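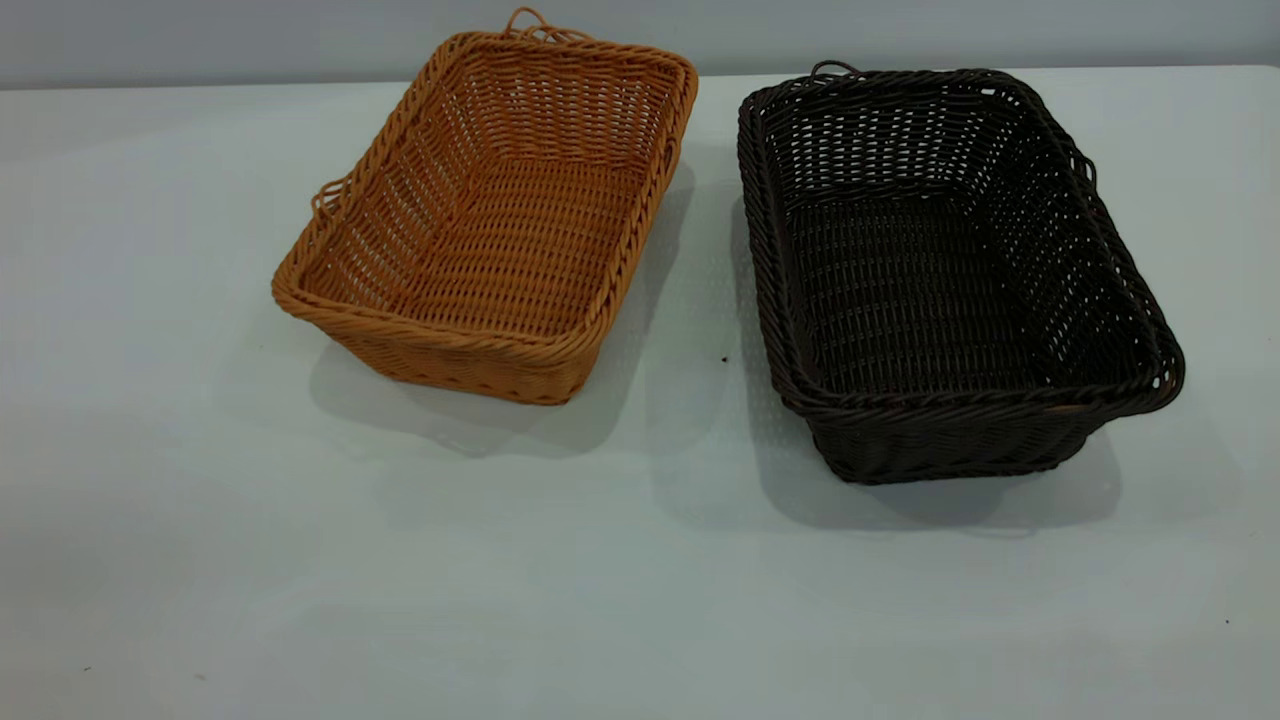 Do Baskets Really Hold Things Better Than Boxes?

People say a lot of things about baskets. They say baskets are strong. They say baskets let air in. They say baskets make a messy room tidy. Are those things true? Let's not just nod. Let's check.

Start with the word "basket." A basket is a container made by weaving. Weaving means passing long strips over and under other strips. The strips that stand up are called stakes. The strips that go around them are called weavers. Look at the tan basket. Its flat strands run sideways in tight rows and wrap around thin upright ones. Between them are rows of small holes.

Holes! In a thing that is supposed to hold stuff! You should be suspicious already.

Claim number one: the holes are a problem

It depends what you put in. Rice would run right out of an open weave. So would sand, and so would most of your beads. Bread rolls will stay put, and so will socks and apples. A hole only matters if it is bigger than the thing you want to keep.

People like to say that holes keep food fresh because air can get through. That is partly right. Air does move through the gaps, and moving air carries dampness away, so onions and potatoes often do well in a basket. But bread in an open basket goes hard faster than bread in a bag. The same air that helps the onion dries out the roll. So if somebody tells you "baskets keep food fresh," ask them which food.

Claim number two: weaving makes weak things strong

This one sounds like a trick. How can you make something stiff out of something bendy? Try it with paper. Cut a sheet into strips and wave one around. It flops. Now weave the strips over and under into a mat and hold the mat by one edge. It still flops a bit, but your strips now hold on to each other. Each one is trapped by its neighbors and can't easily slide away.

Weaving does not turn paper into wood, whatever your craft book says. Thicker strips make a stiffer basket. So does a good rim. The rim is the border around the top, and on a lot of baskets it is a thick braid or twist. Without a rim, the top rows could work loose and the sides would spread. If you want to know whether a basket is well made, squeeze the rim first and admire the color later.

Claim number three: baskets are natural

Some are. People have made baskets from willow, grass, reeds, palm leaves and a climbing plant called rattan. Rattan grows in warm forests, mostly in Asia, and its stems can get very long.

But plenty of baskets that look like rattan are plastic. The strands are made in a factory and then woven, and they can be any color. How do you tell? Looking is not always enough. A very even, slightly shiny strand is a clue, and that's all it is, because real cane can be varnished. Touch helps. So does the label, if there is one. Plastic strands are easy to wipe clean, and they don't mind a splash. They also don't rot away when you throw them out. Whether that makes them better or worse is a question you can argue about at dinner.

Claim number four: baskets save space

When Li-hua Fung's class tested this one on a Thursday in October, they began by laughing at it. An empty basket is mostly air. How does a box of air save any space?

Then they looked at the sides. Many baskets are wider at the top than at the bottom. We say the sides flare. If the sides flare, one basket can sit down inside another one. This is called nesting, and it's the reason paper cups come in a tall, thin tower.

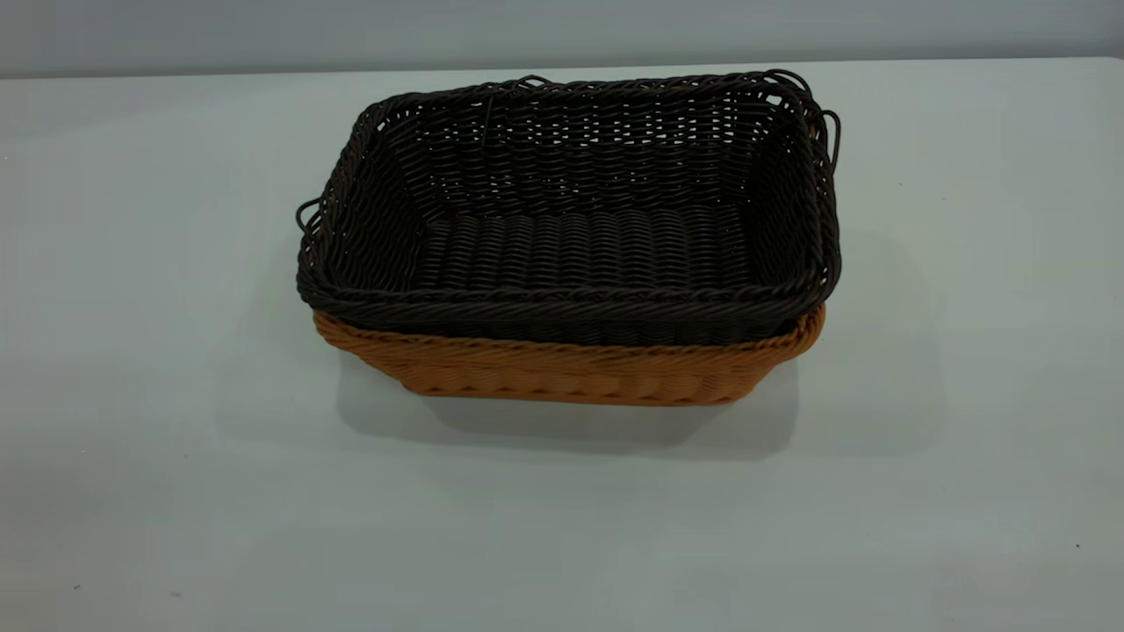 Two baskets, nested. The dark brown one sits inside the orange-tan one.

Nesting works for empty baskets. Fill the bottom one with crayons and the top one will perch on the crayons, or tip. So "baskets save space" should really be "empty baskets with sloping sides save space." It's longer, but it's fairer.

Handles can get in the way too. Small loops on the rim are handy for your fingers. They can also catch on the basket you are trying to lift out. Tin-yau Yip pulled on a top basket and got both of them, 2 for the price of 1.

Claim number five: a basket makes you tidy

This is the one grown-ups like best, and it deserves the hardest look. Chia-hao Cheung put all his things in a basket and said his desk was tidy. Heriberto Quintero asked him to find the eraser. It took three minutes, and everything ended up back on the desk.

A basket hides a mess very nicely. To sort a mess, you have to decide what goes where, and no basket can do that for you. Two baskets of different colors may help, if everybody agrees what each color means. Light for pencils, dark for paper, say. If you forget the rule, you have two messes.

Test it yourself

You will need two empty baskets or tubs with sloping sides, a ruler and some socks.

1. Stand the containers side by side. Measure how wide a space they take up.
2. Put one inside the other, if it will go. Measure again.
3. Take them apart and fill one with socks. Try to nest them now.
4. Write down what happened, even if it isn't what this page said would happen.

Words to know

Weaver: a strand that goes around the basket.
Stake: a strand that stands up and gives the side its shape.
Rim: the border around the top.
Flare: to get wider toward the top.
Nest: to fit one inside another.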